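Oltbridge Home Stay Program
Progress report to the Pitia Fund
Dec 4, 2025
Prepared by Cameron Semple

Short version first, I know you have a stack of these. Host recruitment is on track. Training is behind. Money is fine except for the translation line, see further down. One decision needed from you before the winter break.

Hosts

We now have 35 approved host households for relatives of patients at the regional hospital. That was the target for the whole grant year so we got there early, mostly thanks to the supper nights at Sakow Hall. People come for the soup, hear from a family who stayed with someone in town, and take a form home. Flyers did next to nothing. We've stopped printing them.

Drop-outs: 6 households withdrew after the home visit. Two moved away, one had a new baby, the rest said the notice was too short. Fair point. Our calls often go out the same afternoon a family arrives and hosts who work shifts can't say yes that fast. Abundio is trying a standby list, where a household marks the nights it could take someone and gets called first on those nights. Started in November, too soon to say much but the calls are going quicker and there is less apologizing on both ends.

Home visits

The checklist was too long. Cut it down to a page. Smoke alarm, a door that closes, a bathroom the guest can find at night, somewhere to park, pets, stairs. Everything else is now a conversation. We dropped the question about square footage, which put people off and never once changed a decision.
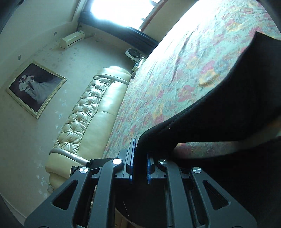
Stairs matter more than we planned for. A lot of the guests are older parents, some with bad knees, and we had been matching by distance from the hospital and nothing else. Matching sheet now has stairs as the second column. Distance is still first. Should of done this in the spring.

Also added a line for late arrivals. Some hosts are happy to open the door at midnight, others want everybody in by nine, and both are OK as long as we know it ahead of time.

Training

Behind. Planned 5 host evenings by now, held 2. The room at the library was double booked and then our speaker from the hospital social work team changed jobs. Replacement speaker is confirmed for the new year. In the meantime Abundio has been doing it by phone, household by household, and it eats his week. The phone version covers the basics (privacy, what to do if a guest gets bad news, who to call after hours) but hosts miss hearing each other's stories, and several have asked when the next evening is.

The after hours number works. Most calls are about keys.

Languages

The Nghiêm family, who have hosted longer than anyone, offered to read through our Vietnamese welcome sheet and found that we'd told guests to leave their shoes in the refrigerator. Fixed. We had paid an agency for that one. I've asked for the fee back and haven't heard anything. The Spanish sheet was checked by Abundio and is good to go. Somali sheet still in draft, we need a second reader before it goes to anybody.

That is why the translation line is over. I'd like to move the unspent flyer money across to cover it. No change to the total.

What guests tell us

Same things as last report. They want to know how to get to the hospital on foot, where to buy food after visiting hours, and whether they can do laundry. We put these three on the front of the welcome sheet and pushed the program history to the back. One woman wrote that she slept through the night for the first time since her husband's surgery. Another asked for a firmer pillow. Both notes passed on to the hosts.

Complaints: one, about a dog. Host and guest sorted it out between them and the guest stayed on for the rest of the week.

Problems

The referral form from the hospital still arrives by fax. It is often unreadable by the time it reaches us, so we call the ward to check names, and the ward is busy. Have asked for email. They are looking into it.

Need from you

A yes or no on moving the flyer money. An email is fine, no letter needed.

Next up

Host evening with the new speaker, second reader for the Somali sheet, and a first look at wether the standby list is helping. Receipts and the visit log are coming seperately from Abundio Serrano, he has the scanner.

Cameron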